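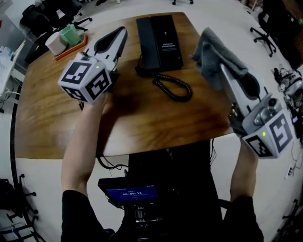

posted by okabe_desk

So I bought a corded desk phone. Yes, with a curly cord and everything! My cell drops calls at my end of Liltport whenever it rains, and after one too many "sorry, you broke up there" conversations I went looking for something that plugs into a wall. I ended up with a plain black one from the Giston outlet store, $24 on the shelf, and I've been using it every day since December.

First, the good stuff. The handset is slim but it doesn't feel cheap, and it sits comfortably against my shoulder when I need to write something down (my old cordless used to slide off and hit the floor, which it did A LOT). Voices come through clear and the ringer is loud enough to hear from the kitchen. The black finish looks great on my honey-brown wood table, too. I was worried it would look like a leftover from a dentist's office, and okay, it does a little, but I've come around to it.

The cord is where I get grumpy. It's coiled nice and tight, so when you hang up it flops down on the table in a big loop and goes wherever it wants. Mine has already dragged a pen into my coffee. I keep my cups on an orange tray now, well over to the other side, and that has helped.

Other gripes: the printing on the base is tiny and white, and I need my glasses for it. It also shows dust like you wouldn't believe, so plan on a quick wipe every Monday or so with a dry cloth. And there's no speakerphone, if that matters to you.

Four stars from me. I'd take off another half for the cord, but the site won't let me do halves.

114 people found this review helpful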